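Flurwood fan game group – minutes of the planning meeting, December 30, 2020

Present: Melaniia Ivanyshyn (chair), Aqeel Lashari (minutes), three others on the call. Apologies from the composer.

1. Last meeting
The November minutes were agreed. Melaniia asked whether the save bug had been fixed. Aqeel said it had been "mostly fixed". She asked for that to be written down as not fixed.

2. Pletia Marsh
The second zone now runs from start to goal. Two testers got through it and one fell out of the floor by the water wheel. It was proposed to hide 7 lanterns in the zone and make the player find 5 to open the gate. Melaniia doubted that anyone would enjoy going back through the swamp for lanterns, having not enjoyed it the first time. Left as a trial for the next build.
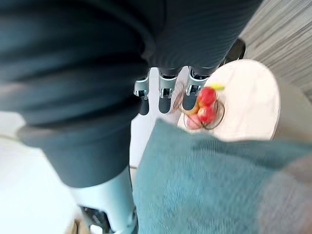 3. Boss for zone three
Aqeel wants Ccori to fight a mechanical guardian that reaches down from the top of the screen. The chair pointed out that we have promised a boss in each of the last two builds and delivered a door. On looks, the meeting liked three metal fingers pointing down out of a dark ribbed sleeve, with silver knuckles and rounded grey tips that would read well in a small sprite. How it attacks is still undecided. "It grabs" was not accepted as a design. Aqeel to write out the full pattern.

4. Rings and scoring
An extra life at 100 rings stays. The 2000 point bonus for finishing without a hit was questioned, as the points buy nothing. Aqeel said players like big numbers. No evidence was offered. Carried over.
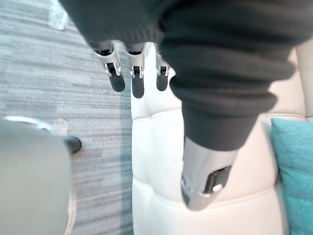 5. Mustico's animations
Mustico still has no idle animation and slides about like a fridge. The artist asked to do the guardian first. Agreed, reluctantly, on condition that the fingers differ as they should – the left one widest and angled out a little, the middle one hanging lowest – and are not one drawing pasted three times. The knitted folds can be flat colour for now.

6. Any other business
A trailer was suggested. Melaniia asked what would be in it. Item closed.

Next meeting to be fixed once the save bug is fixed.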